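Keeping Your Glasses Clean Without Ruining Them

3 min read

I went through three pairs of glasses in six years before my optician, Joanne Mellor, asked me very politely what on earth I was wiping them with. My shirt, mostly! Also napkins, the dish towel, and once (I'm not proud) the sleeve of a wool coat. She held my lenses up to the lamp and showed me all the fine little scratches, and I've been a reformed woman ever since.

So, my routine. I rinse first, always. Most of what's on a lens is dust and grit, and if you rub it dry you're sanding your own glasses. Lukewarm water from the kitchen tap is fine. I stay away from hot water, which Joanne says is hard on the coatings, and I keep a finger over the drain because I've lost a nose pad down there before.

Then one small drop of plain dish soap, the kind with no lotion in it. The creamy ones that are nice to your hands leave a film you'll be chasing all morning. Rub both sides of each lens with your fingertips, then go along the bridge and behind the nose pads, where the green gunk lives. An old baby toothbrush gets in there nicely, just keep the bristles off the lenses. Don't forget the ear pieces, especially if you use hairspray or sunscreen.

Rinse again, shake off the drops, and dry with a clean soft cloth. Paper towels are made of wood fiber and I don't let them near mine anymore, no matter how soft the package says they are.

About those cloths: wash them! I have a little stack and they go in with the whites, no fabric softener and no dryer sheet. Softener is the number one reason a cloth starts smearing. My neighbor Halvard swears by hanging his on the line, even in January, and they come in stiff as crackers, but they do work once you scrunch them up a bit.

A bottle of cleaner made for glasses is handy for your desk or the car. Two drops is plenty, and I still blow the dust off before I start. 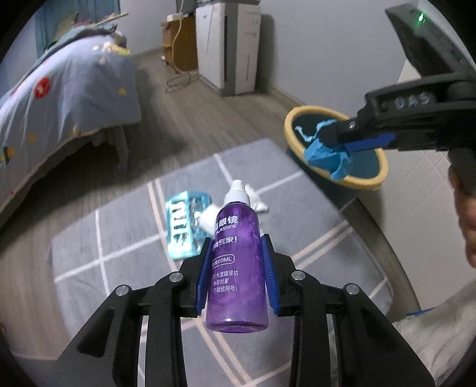 Home Care Pages, Solberg Homemakers Club

A few odds and ends. Skip window cleaner, vinegar and anything with ammonia if your lenses are coated, and these days they nearly all are. Tiny screws work loose over the winter, so I check mine when I change the smoke alarm batteries. And don't leave your glasses on the dashboard in summer. I did that with my good sunglasses and the coating crazed all over like an old teacup.

Next time I'll get into hard water spots on drinking glasses, because Signe has been asking and I finally have a method I like.

14 comments | 100 shares

Contact the club | © Solberg Homemakers Club | Back to top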